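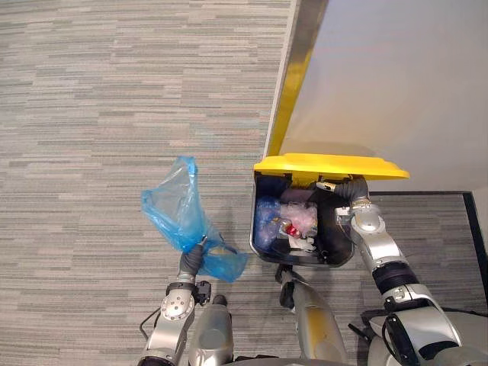 Drirnon, 10 Jan 2018

The Nolar lidded bin, black with a yellow lid

I've sold bins in one shape or another for years now and I'm still daft enough to get excited when a good one comes in. The Nolar is the one I ended up keeping for myself. Black body, rounded at the front, and a flat, bright yellow lid with a bit of a raised rim that you tip back towards the wall when you want to chuck something in. You can spot it from the other side of the room, which was the whole point for me (I had a very tasteful grey bin before this and visitors used to walk round with an empty can looking for somewhere to put it).

It holds 40 litres and stands 53 cm tall with the lid down. In practice that's a sitting room's worth of drinks cans, tissues, sweet wrappers and carrier bags, and you're not emptying it every five minutes. I wouldn't put it in a busy kitchen as your only bin. For a lounge, a waiting room, a corner of an office or a teenager's bedroom it's about the right size, and it doesn't look lost on a big stretch of carpet either.

A word about carpet, as I get asked a lot. The Nolar sits flat and it's light enough to lift with one hand when you're hoovering. I've got mine pushed up near a wall and the only thing I'd say is leave a bit of room behind it so the lid can lean right back. Shove it in too tight and the lid stops halfway, then drops on your wrist. Not painful, just annoying!

Bags

You can use any bag you like, but the ones I stock to go with it are the blue Rekusance liners. They're thin and see-through enough to tell what's in there before you tie the top, and I've come to rely on that more than I expected. Bottles are the usual thing. Somebody leaves one on the table with a mouthful of water still in the bottom, it gets scooped up with everything else, and you only notice when the bag starts dripping on the way to the back door.
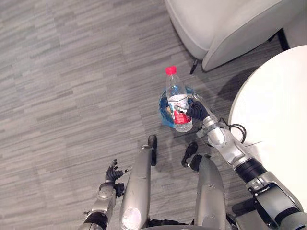

So my routine is bottles first: tip out the dregs, squash it, put the cap back on, then drop it in whichever bag is going to recycling. (Do check what your own council wants done with caps, they all seem to say something different.) Cans next, and paper and general bits last. With the blue bags I keep one on the go for recycling and one in the Nolar for everything else, and I fold a spare at the bottom of the bin underneath the one in use. When the full one comes out the next is sitting there ready. It's a tiny thing but I'd never go back to hunting through the cupboard under the sink.

The liners come 60 to a roll. They are thin, I won't pretend they aren't, so no broken glass and no garden waste with twigs in it. For ordinary living room rubbish mine have been fine. Shake them open properly before you fit them, a good flap so the air gets right down inside, otherwise the bottom stays stuck together and you lose a third of your space.

Fitting and cleaning

Fold the top of the bag over the rim by a hand's width, all the way round, and push it down with your fist until it touches the base. If the bag slides in when something heavy lands on it, you haven't folded enough over. The lid wipes clean with a damp cloth and a drop of washing-up liquid. Yellow does show tea splashes, so I give mine a wipe whenever I change the bag, and once in a while the whole body goes in the shower with me standing over it in my wellies. Dry it before the new bag goes in or the liner clings to the sides and won't drop.

What you get

Nolar bin, black body with yellow lid
Capacity: 40 litres
Height, lid closed: 53 cm
2 rolls of blue Rekusance liners in the box
Spare lids sold separately, in yellow only

Delivery takes roughly a week from the Teoh warehouse, sometimes quicker. We ran out completely in November and I had a waiting list, so there's a decent pile of them put by this time. If yours turns up with a scuff on it, send me a message with your order number and I'll swap it, no need to post the old one back until the new one's with you.

I've been asked for other colours. So far the answer from Nolar is yellow or nothing, and I've stopped nagging them.

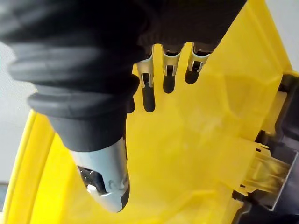

One customer wrote to say she'd bought two, one for upstairs and one for down, and that the lid was louder than she'd like if you let it fall shut late at night. She wanted to know whether a strip of felt under the rim would do any harm. She'd also found that her own white pedal bin bags fitted perfectly well, though they came up a little short at the front, and she'd be going back to the blue ones when the roll ran out.

Felt is fine! Use the self-adhesive sort, keep it to the front edge and peel it off before you wash the lid or it goes soggy. I've got a few strips left over from doing my own, so put a note on your order if you'd like one popped in the box.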